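Products > Bench Finishes > Board and Block Oils > Clatuvlow Hardwax Oil

Overview Specifications Application Storage Safety

Clatuvlow Hardwax Oil, Clear Satin

Clatuvlow is a two-phase hardwax oil for interior timber surfaces subject to regular handling: benchtops, chopping blocks, shelving, stair treads and drawer fronts. It combines a penetrating drying oil with a plant wax fraction that remains near the surface after cure. The finish is clear, low in odour once cured, and can be repaired locally without stripping the whole panel.

The product is supplied ready to use. Do not thin it. Solvent additions change the ratio of oil to wax at the surface and produce a patchy sheen on dense timbers.

Specifications

Colour: clear, slight warming on pale species
Sheen: satin
Coats: 2 on new timber, 1 for maintenance
Recoat interval: 12 hours at 20 °C
Full cure: 14 days
Tin sizes: 250 mL, 1 L, 2.5 L
Stock code: 312-S

Timber selection and preparation

Closed-grain species such as maple, beech and birch take up less oil than open-grain species and need a thinner first coat. Sand in sequence to 150 grit and stop there. Finer abrasives burnish the surface and reduce penetration. Vacuum the panel and wipe it with a dry lint-free cloth. Moisture content should be below 12 per cent before coating.

On laminated boards, check each glue line for squeeze-out. Cured adhesive will not accept oil and shows as a dull streak along the joint. Remove it with a card scraper before the final sanding pass. Adjacent strips may differ in density and tone, and the finish will make that difference more pronounced. Where an even colour is required, select strips before glue-up.

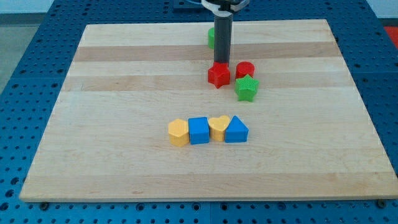
Application

Stir the tin thoroughly, lifting the wax from the base. Do not shake. Apply a thin film with a short-nap roller, white non-abrasive pad or natural bristle brush, working along the grain. Leave for 15 minutes, then remove all excess with a clean cotton cloth. The surface should feel smooth, with no visible wet areas under a raking light.

End grain may require a third application. Coat both faces and all edges of solid panels so that moisture exchange remains balanced.

Storage and safety

Reseal promptly and store upright between 5 and 25 °C. Cloths soaked in drying oil can self-heat and ignite. Lay them flat outdoors to dry, or submerge them in water in a lidded metal container before disposal. Keep out of reach of children.

Trade orders over 1,000 litres are filled from the Skakgate warehouse. Technical enquiries: Begoñe Valcárcel, Coatings Desk.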